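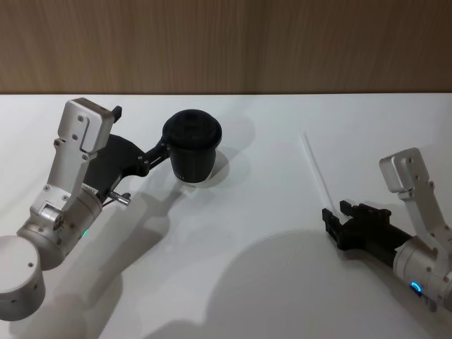 About Midier

Midier sets up, looks after and repairs two-arm robot cells. We work from a workshop in Munport, and most of our customers are small firms and college departments with a single cell and no engineer of their own to run it.

The company was started by Annag Mackay, who had spent years as a service engineer at Indwood and wanted to do the same work on a smaller scale. There are 5 of us now. Annag still does most of the site visits.

Setting up a cell

We level the table first, then bolt down the arm bases and check both against it. The grippers go on next. We set the opening width and the closing force for the parts the customer handles, and we run the cables with enough slack for the wrist to turn fully without pulling. After that the arms are calibrated to each other. A cell leaves our hands when it has done 1000 picks with each arm, starting slowly and finishing at working speed.

Cups are one of our usual test pieces. A tapered side shows up a gripper that is closing out of line — a square block will often hide it.

Looking after it

On a service visit we check the bracket bolts for tightness, clean the finger pads and replace them if the ridges have worn down, and look along the cables for rubbing. We also save a copy of the settings before we touch anything. A normal visit takes 2 hours, and the cell can go back to work the same afternoon.

Repairs

Wrist joints and grippers can usually be repaired at our bench. Joint bearings come from Szűcs, and we keep the common sizes in stock. If a part has to go back to its maker we will tell you before we start, with a price. Worn pads and damaged cables are done on site.

Visiting us

The workshop is open from 8 am. Please ring first if you are bringing an arm in, and bring its controller as well. We close for stocktaking in the first week of May.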